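Stusteck Round LED Panel, 43 Watt: Review
Posted 2018-03-19 by Ragnvald Lie

I bought this light in December to replace a pair of fluorescent tubes that had started to flicker. It cost $64 with the driver included.

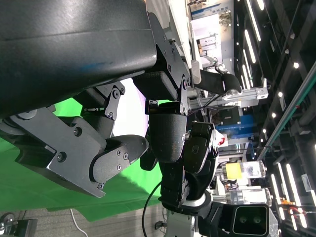
The first thing to know is that it is bright. I had the old tubes for years and was used to a grayish light, and the first evening with the panel I kept it dimmed halfway. After a week I had it back up to full and have left it there. The light is even across the whole disc and I can't pick out the separate diodes.

There are three color settings: warm, neutral and cool. They are set with a small slide switch on the back, so you have to choose before you put the panel up or take it down again to change it. I used cool. For reading small print on parts and telling dark blue wire from black it is the right choice. In a kitchen or hallway I would pick neutral. A switch on the rim would have been better, and I don't see why they didn't do that.

Installation took me most of an hour. The bracket goes up first with two screws, then the panel turns onto it and clicks. The instructions show the click happening at a quarter turn. On mine it was closer to a third, and I took it down twice thinking I had missed the catch. The driver is a separate box with a short lead, too short in my opinion. Ville Kinnunen bought the same model for his garage and had to move his junction box to get it to reach. Mine reached, but with no slack.

Dimming works, with the usual warning about dimmers. With my old one the panel buzzed at anything under half. I changed it for a Gurdale slide dimmer and the buzz went away. The low end is still not very low. If you want a night light, get a separate lamp.

Glare is the main complaint I have. The cover is a plain white diffuser and it does spread the light, but on anything glossy you get a clear round reflection. Phone screens are the worst. I moved my chair a little to the left and that took care of it for me. Before this I had an Ekström panel on loan, with a ribbed cover, and it was easier on the eyes, but it was also noticeably dimmer and cost more.

Heat is not a problem. The rim gets warm and the driver gets warmer. I have a plug-in hour counter on the circuit and it reads 1311 hours today, with no flicker and no dark patches. The white rim has yellowed slightly on one side, next to the driver. You have to look for it.

The warranty is 3 years and you need the original receipt. Mine came folded inside the instruction sheet, so check there before you throw the box out.

I would buy it again for a workroom. For a living room I would look at something with a better cover and a dimmer range that goes further down.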